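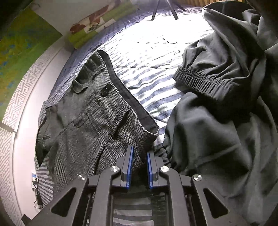
Ruba Sfeir wrote:
Yes to all of it, but the Hulholm reunion is going to sell out in minutes if they only put 600 virtual seats on sale. Set two alarms. I was number 241 in the queue for the January table read and I still only got in on the second show!

Saturday, April 17, 2021

plover_fan
Wait, is it capped? I thought a stream was a stream and anybody could pay and watch.

Ruba Sfeir
Capped, yep. The Corrigan is hosting it and they want everyone in the chat to have a shot at the Q&A. $23 a ticket, and you get the replay for three days (which I will be using, I talk through everything the first time).

Shafiq S
I love this show to bits and I still think the cap is silly. It's the first time the whole cast has been together since the finale! Let people in and turn the chat off for the late buyers. No one is getting their question read anyway, last time the host used most of the slot on her own.

Aoife Mac C
Gonna disagree a little. The January one was so much fun exactly because it was small. Somebody asked about the boathouse fight and they got up and re-did it from their living rooms, one of them with a spatula. I was crying laughing. You don't get that with thousands of people typing hearts.

Shafiq S
OK the spatula was great, I give you the spatula. Still want my cousin to be able to get in.

BB_Baluyot
Does anyone know if Plover are playing? They did the theme song and the poster has a guitar in the corner, so I'm choosing to believe.

plover_fan
See user name – I have been refreshing their page all morning. Nothing yet. They did post a picture of a suitcase on Thursday, but I don't know what you'd need a suitcase for on a stream.

Aoife Mac C
They could be going to the Corrigan in person? The host will be on the stage there, she said so on the Codoler podcast. If they do the long version of the theme I will lose my mind.

BB_Baluyot
Long version or I want my $23 back. (I don't. I'd pay it just for the bloopers.)

Pádraig T
Catching up on the thread. Is the presale code the same one from the newsletter, or do we get a new one? Mine says expired.

Ruba Sfeir
New one, it goes out the night before. Check your spam folder, mine landed there last time.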